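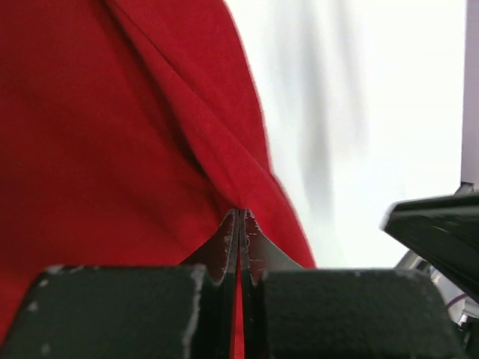 ## 6. Teaching a cloth task by hand-guiding

Use this section to record a folding task on the Gondum controller. The steps cover knit garments such as T-shirts. For towels and other woven goods, the steps are the same but the grip force is higher (see the force table in section 9).

Read section 5 first if the arm has not been calibrated since it was last moved.

### 6.1 Before you record

1. Clear the work surface and lay the garment out with the hem toward the arm.
2. Set **Mode** to **Teach**. The arm goes slack after a short delay. Support it with one hand until the status light changes.
3. Set **Grip force** to 35 percent.
4. Set **Speed limit** to 15 percent for a first recording.
5. Open and close the gripper twice from the pendant. The tips must meet along their full length.

> **Caution:** Keep your fingers off the gripper tips while the arm is in Teach mode. The arm can be moved freely, but the gripper is still powered.

### 6.2 Recording the pick and lift

1. Press **Record**. The timer starts at once.
2. Guide the wrist down until the open tips are on either side of the fabric you want to take.
3. Hold the wrist still and press **Close**. Wait for the tone before you move.
4. Check that cloth is caught between the tips. A shallow pinch slips when the garment's full weight comes onto it. If it looks shallow, press **Open**, lower the wrist slightly, and close again. You can trim the failed grasp later.
5. Lift slowly and in one direction.
6. Stop at the top and let the garment settle before starting the fold.
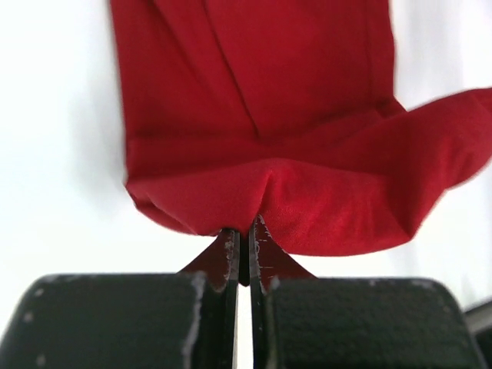 If the cloth swings, wait. Movement recorded while a loose flap is still swinging plays back poorly, as the flap will not be in the same place the next time. A pause of any length is fine here. The Ondard editor shortens pauses on export unless you clear **Trim idle time**.

With a two-arm station, guide only one arm at a time. The second arm holds its last position and its gripper stays closed until you select it on the pendant.

### 6.3 Recording the fold and release

1. Carry the pinched edge over the garment, keeping the wrist level.
2. Lower until the edge touches the layer beneath. Do not press down.
3. Press **Open** and wait for the tone.
4. Back the gripper straight away from the cloth. Moving sideways drags the top layer.
5. Press **Stop**. Name the recording and save it.

A single recording can run up to 90 seconds. Anything past that is dropped without a warning, so split long tasks into two recordings and join them in the editor.

> **Note:** Recordings need 700 MB of free space on the controller. If less is available, **Record** is grayed out.

### 6.4 Checking the result

Play the recording back once with no garment, then once with a garment laid out the same way as before. Keep a hand on the stop button both times. Look at the folded edge and the hem. Small ripples in the top layer are acceptable.

If the fold is skewed, record again from 6.2. Editing the path by hand takes longer and usually moves the release point as well.

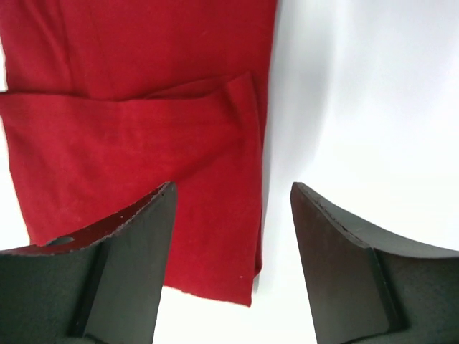
*Herrero*

### 6.5 Using the remote handle

The Rosimham handle can replace hand-guiding where the arm is out of reach or behind a guard. Plug it in before switching to Teach mode. The trigger closes the gripper and the thumb button pauses recording.

Set **Handle scale** to 1:1 for cloth. Lower scales are meant for small parts and make the lift too slow to complete in one recording.

If the handle loses its connection, the arm stops and the gripper holds. Reconnect, return the handle to its cradle, and press **Resume**. The recording continues from the same point.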